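Mirnell water utility to replace 1,592 household meters

The Mirnell water utility will begin replacing mechanical household meters in October, starting with the streets north of the pumping station. The program covers 1,592 connections and is scheduled to take 24 weeks.

The old meters under-register at low flow, according to a technical note by Nelli Kallio, the utility's network engineer. Slow draws, such as a dripping valve or a cup filled from a barely open tap, can pass through the worn units without moving the dial. The note puts the median age of the installed meters well past their rated service life.

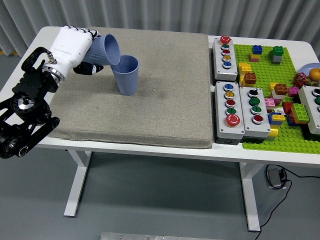
The replacement units, supplied by Wornen, use ultrasonic measurement and have no moving parts in the flow path. Each one stores hourly readings and sends them once a day by radio to collectors mounted on utility poles. Meter readers will continue their rounds until a street has been fully converted.

Installation requires the supply to be shut off at the curb valve, normally for less than an hour. Residents will get a card with a time slot and should run a cold tap for a few minutes after service is restored — preferably one without an aerator screen. Pipework on the customer side of the meter remains the owner's responsibility.
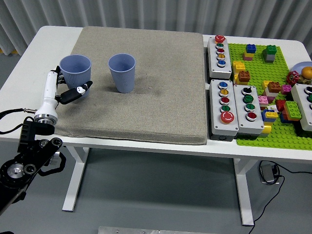
A trial on 66 connections last winter led to two changes in the specification. The gasket material was replaced after several joints needed retightening, and the radio antenna was moved to the lid of the meter box, where the signal had been weak under cast iron covers.

Billing rates are not affected. Tullio Rizzi, who manages customer accounts, said some households may see higher recorded use, and that any first bill more than 300 gallons above the previous one will be checked by hand before it is mailed. Requests for a different time slot can be made at the utility office until 4 p.m. on the day before the visit.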